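From: Haf Samuel
To: kekow-skaters list
Subject: Re: winter sessions, rink hire

Quick one, typing this between things. Kemeys hall is ours again from next month, same slot as before. 22 skaters max on the floor, they were firm on that. Hire is 435 for the block, due up front. Pay me before you skate please, not after. 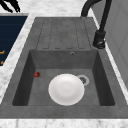
Sink and worktop.

Outdoor loop at Drornavbridge stays on while the path is dry. Leaves are a pain already by the lower gate. Softer wheels help, bring a spare set if you have one.

Ieuan Parri wrote:
> Are quads ok on the Kemeys floor or is it inlines only? And has
> anyone sorted the lights on the loop?

Quads fine. Toe stops must be non marking, they check. Lights no, still waiting to hear back.
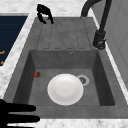 Ieuan also asked whether beginners could have the first half hour to themselves, as last May it got too fast too soon. Fine by me. Shout if you object.

Things to do before the first session:

1. Send me your name and wheel type. Even if your a regular.

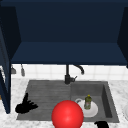
2. Check your bearings. Two people had them sieze up on the loop.

3. Loan skates are in the Dendden bags, sizes on the tags. Put them back in the same bag!!
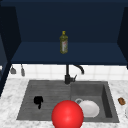
300 words, 1 min read

Route notes for the loop are on the list page if you want teh long version. More when I have the key.

Haf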